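Frequently Asked Questions: The Clornwood Method for Ranking Manipulation Policies in Simulation

Last updated Feb 26, 2026

What is Clornwood?

Clornwood is an evaluation method developed by the Foley Manipulation Group. It estimates how a set of robot control policies will rank against one another on a physical arm, using runs carried out in a rendered environment. It does not train policies, and it does not attempt to predict the exact success rate of any one of them.

What was tested in the first study?

The first study compared 4 policies on tabletop tasks with small colored cubes. Each policy was run for 300 episodes in simulation and 30 episodes on the physical arm at the Presville laboratory. All policies received the same starting layouts, in the same order.

What was the main result?

The order of the policies in simulation matched their order on the physical arm. The two policies in the middle of the ranking were close together in both settings, and the group does not claim that the difference between them is meaningful.

Why are there fewer physical episodes?

Each physical episode must be reset by hand and checked against a printed layout sheet. Thirty episodes per policy was the number that could be completed under steady lighting and with a single calibration of the arm. The report gives intervals for every physical result, and readers should consult these before citing a figure.

How is an episode scored?

An episode is a success if the named cube is at rest in the goal area when time runs out and no other cube has been moved out of its starting zone. A cube that is lifted and then dropped outside the goal area counts as a failure. Partial credit is recorded separately and plays no part in the ranking.

Does the simulated room need to match the real one?

Not in every detail. The group found that camera placement and the friction of the gripper fingers had a strong effect on the ranking. Wall color and floor texture had little effect. Shadows fall between these two cases – one policy lost track of dark objects when the arm's shadow covered the tabletop, and the fault appeared in both settings.

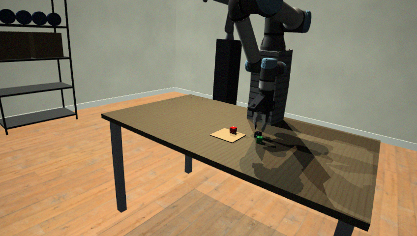
For this reason, light direction is now varied between episodes, and the layouts include a black cube as well as brighter ones. Results obtained with a single fixed light should not be compared directly with those in the current report.

Can the method be used with other robots?

It has been used only with the arm described in the report. Work on a second arm model is under way with partners in Butitz. No results from that work have been released.

Are the episode records available?

Yes. Scores, starting layouts and random seeds may be requested for research use. Requests should state the institution and the intended purpose. Policy weights are not included, as they remain with the teams that supplied them.

Whom should I contact?

Questions about the method and the statistical analysis should be directed to Soledad Ledesma. Questions about the simulation files should be directed to Jelle Nijs. Corrections to the report are posted on this page once they have been reviewed.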